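Pavement robots in Hirkcombe: your questions about the rules of good practice

We've had a good many letters and calls since the delivery trial was announced, so we've gathered up the questions that come round most often and tried to answer each of them as fully as we can.
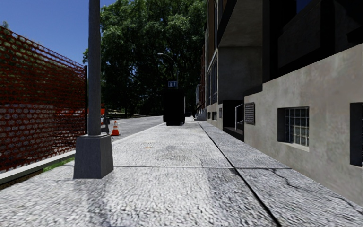
Most of what follows comes from our code of practice, which every operator signs before a single machine goes out. It was last revised on 1/21/26, and the next review is due in March.

Who has to give way?

The robot does, always! If you're walking, pushing a pram, using a wheelchair or simply standing about chatting, it must slow down, stop if need be, and wait for you to move on in your own good time.

What happens at roadworks?

Cones, fencing and parked equipment can all change how much room is left, so operators have to check the route again whenever works start or finish. If there isn't comfortable space for a wheelchair to get by, the robot turns round and goes another way (yes, even if your supper is late).

Do cracks and uneven slabs matter?

They do, rather more than people expect. A joint or a dark stain can look like a hole to a machine, and a real hole can look like a stain. Operators must test on worn paving as well as smooth, in simulation first and then with a person walking alongside for 30 trips.

Can they wait outside my front door?

For up to 3 minutes, and never across steps, a handrail or an entrance. After that they have to move along.

Which firms are taking part?

Evard and Tunus, at present. Both follow the same code, and both have to put a contact number on the machine in large, clear figures.

Who do I tell if something goes wrong?

Please do tell us, however small it seems. Uchenna Yusuf and Obinna Ojo look after reports and will write back to you themselves. It helps enormously if you can give the street, the time and the number on the lid, but don't worry if you only remember one of them.

Can I read the whole code?

Of course, and you're very welcome to. It runs to 38 pages, and the library desk will happily print you a copy in large type.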